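**Domestic Food Waste in Shared Student Houses: Novdale and Wulville**
Fouad El Idrissi and Everett Blackwood
Submitted 19/03/2019

## 1. Why we did this

Our module asked for "a local question with a measurable answer". We chose food waste, partly for its importance and partly for its being in the kitchen, where we already were.

Students are often told they throw away too much food. We wanted to know what they throw away, and what they say about it when asked by someone holding a clipboard.

## 2. Method

We recruited 13 shared houses, most of them in Novdale and the rest up the hill in Wulville. Each house was given a spring scale, a caddy and a diary sheet, and asked to weigh anything edible before binning it. The diary ran for 30 days, starting in December, a poor choice of month that our tutor pointed out at the time.

Two houses weighed the caddy as well as the contents. We subtracted it. One house on Llorente Road recorded everything in "handfuls" and was left out of the totals, though we kept its comments, which were the best we received.

## 3. Results

The remaining houses binned 78 kg between them. Bread was the largest group by weight, followed by cooked rice and pasta, then bagged salad. Salad would rank higher if it weighed anything.

The reasons given fell into a few groups:

- **Cooked too much.** Mostly rice. Everyone knows the right amount of rice for one person and cooks another amount.
- **Forgot it was there.** Common in houses where each tenant has a shelf.
- **Thought it was someone else's.** One lasagne lasted nine days on this basis.
- **Went home.** Almost entirely the last week of term.

Houses that shopped together wasted less than houses that shopped separately. They also reported more arguments, which we had no scale for.

## 4. Storage

We asked each house where food was kept and who was responsible for it. The second answer was usually a pause. Fridges were generally overfull in the first half of the diary and close to bare in the second, so the weekly figures drop sharply for reasons that do no one any credit.

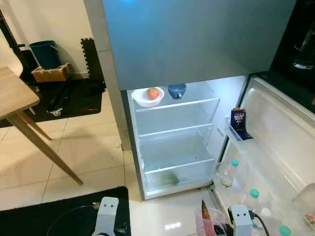 *Figure 1. Fridge with an apple in a bowl and a mug on the top shelf.*

## 5. Problems with the study

The sample is small and made up of people we could persuade. Weighing food also seems to change behaviour: several tenants told us they had eaten things to avoid writing them down. Everett's own house came third lowest, and he would like it noted that he did not touch the scale.

## 6. What we would do next

Run it again in a month with no holiday in it, add the flats at Rosent, and print "grams" on the diary sheet in larger type.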